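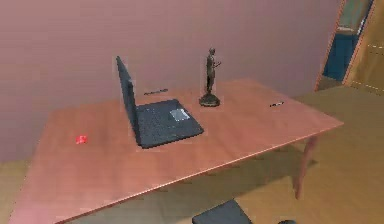 Elelmont golf package – walk or take a cart on the second day?

My brother and I have a two-night package booked at Elelmont in August. It comes with one round on each of the two courses, Segura first and then Furkier. We both play off the high teens and normally walk nine holes after work, so 36 holes over two days is more than we're used to. The package price has a cart on Segura only. If we want one on Furkier we have to pay at the desk. Can Furkier be walked in summer by someone who is fit enough but not young? Also, is the early tee time worth asking for? They have us down for 1:40 in the afternoon.
Posted by Tiina Savolainen

2 replies

Iveta Michalík

I've played both, Furkier three times. It can be walked, but the front nine is the hard part. The path from the 4th green to the 5th tee goes uphill the whole way, and the 7th does the same again. After that it levels out. From the white tees most of the par 4s are fair, and the 12th is a par 5 where you should lay up short of the creek unless you hit it a long way.

Call the pro shop and ask to be moved to the morning. They changed mine without a fee – I only had to do it before the final tee sheet went out. If you can't get a time before 9, pay for the cart. There is a water station at the 6th tee and then nothing until the 13th, so carry your own.

The greens on Segura are slower than the ones on Furkier. Spend ten minutes on the practice green on the second morning or you will run everything past the hole. 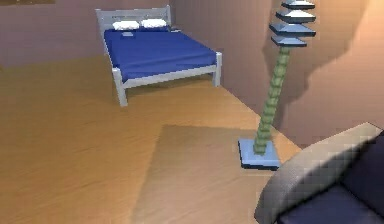 Zestovora_678

cart. its not that expensive split two ways. also the range closes early so dont plan on hitting balls after dinner like we did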